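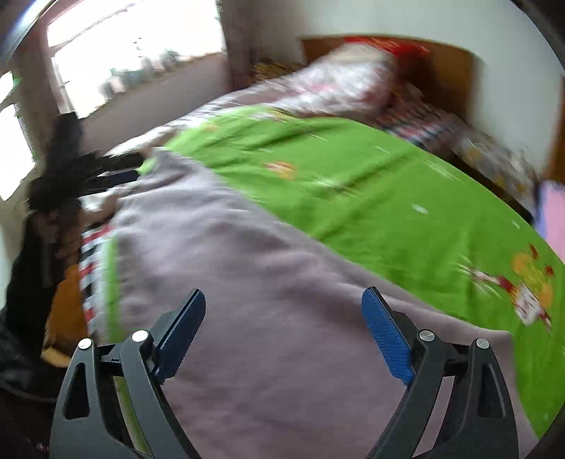
Svitlana Moroz thinks a bed is the most difficult thing in a house to teach, more difficult than a kitchen, and she told us so before we had even taken off our coats. A cup stays a cup, she said, but a duvet is a different thing every time somebody sleeps under it.

I write this in the evening, with tea, so I will not forget the details. It is Tuesday and my feet hurt.

The visit was at Drundier, at their open day, which they hold every October. I went by the 9 o'clock bus and arrived too early, so I stood outside with 3 other people and we talked about parking. Then the door was opened and we were given name stickers. Mine had the wrong spelling, and I did not correct it.

The demonstration I wanted to see was the one with the hand gripper. A person holds it and does the housework with it, and the movements are kept for the robot to learn from. I had imagined something heavy. It has two black jaws and the finger pads are blue, one of them darker than the other, with ridges for holding cloth. I asked if the two blues mean something. The young man from Treto said he did not know, he would ask, and then he was called away.

They practice on ordinary beds with ordinary covers. The duvet had a soft mauve-gray part and a bright green part with cartoon figures, and I thought at once of my nephew, who would refuse to sleep under anything else. At the far end the covers were in a heap against the headboard, just as at my home on most mornings.

We were allowed to try. My turn was 5 minutes. You must think about your wrist the whole time, and I noticed that I was holding my breath. I took the cloth two times and lost it two times. The lady after me was much better, she sews. I was a little jealous.

After lunch (soup, too salty) there was a talk by Skimis about the software. I understood perhaps half. The speaker said "trajectory" so often that I started to hear it as the name of a person. I must look up the word "compliance", because it seems it does not mean here what it means at my office.

I wanted to ask about the price, but another visitor asked first and the answer was very long and had no number in it.

Bus 37 home. Tomorrow I must write to Svitlana and ask for the name of the book she mentioned. Also buy bread.

Filed under: Days Out, Machines & Gadgets
Print this entry | E-mail this entry
Contact | Copyright, all entries by the author | Back to top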